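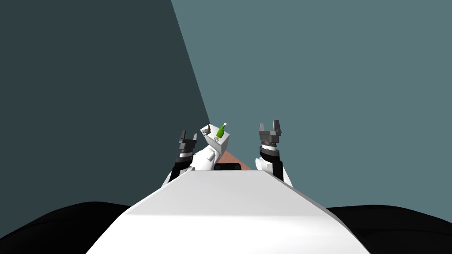 Household water use in the Jaramillo district fell 9 percent between March and the end of June, according to meter readings published last week by the local supplier, Roleck Water.

The drop follows two changes made in the spring. Customers on the east side were moved to monthly billing, and bills now show how much water a home used compared with the same month last year. Before that, most households got two bills a year and had no easy way to spot a leak.

Elsa Mustonen, who runs customer programs at Roleck, said 42 leaks had been reported by residents who noticed a jump on their bill. Most were running toilets or worn outdoor taps.

Levels at the Vutard reservoir are still below normal for the season, and lawn watering remains limited to evenings. Hanne Räsänen of the Gamalero River Trust said the savings were welcome but that old pipes under the town center lose more water than gardens do. Roleck plans to start replacing those pipes next year.

Customers who want a free leak check can book one by phone or through their online account.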